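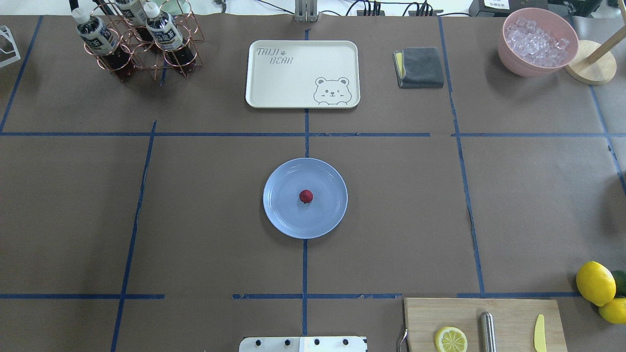

Wanda Sikora asked under yesterday's post why we bother with tape if the policy never gets told where the lines are. Good question, and it needs more than one reply, so thread time!

1/ The tape is for us. Before each trial a little script picks a zone and we put the target there. No more "ooh, I'll just pop it where it worked last time" (I have been guilty of this, Teodoro Varela has been *very* guilty of this).

2/ What we're testing: does it help to train on a messy table, or do you learn a pick faster on a bare one and sort the mess out later? Same arm, same number of demos, two training sets. We call them **bare** and **busy**. Imaginative, I know.

3/ Busy means tea bottles in a rack, lemons, a bowl of ice, a sponge, a folded cloth, a tray with a bear on it. Stuff with awkward colours and shiny bits. The ice is a pain as it looks different every time you glance at it, and that's why I like it.

4/ Numbers! 735 trials so far, all on the busy table, split between the two policies. 537 ended with the strawberry lifted and held. The busy policy did most of the heavy lifting there, but I'm not posting the split until Genowefa Urbańczyk has rechecked the labels. She found 9 wrong ones last week and 8 of them were mine.

5/ The bit I didn't expect: the bare policy doesn't go after the wrong object much. It goes to the right place and then dithers, hovering over the strawberry for ages until the timer runs out. We score that as a fail. Tien-fu Yuen thinks we should score it separately and I'm coming round to his view.

6/ Someone's bound to ask, so: yes, the tape could be a cue. It's in both training sets, wobbly edges and all. We've a run planned for January with the tape lifted and the zones beamed down from a projector between trials, then switched off before the arm moves.

7/ Soft fruit makes a brilliant target, by the way. Squeeze too hard and you can see it straight away, no force sensor needed. We log bruises as "none", "a bit" and "jam".

8/ Label recheck first, then the split, then a proper write-up with plots. Wanda, I'll tag you when it's up x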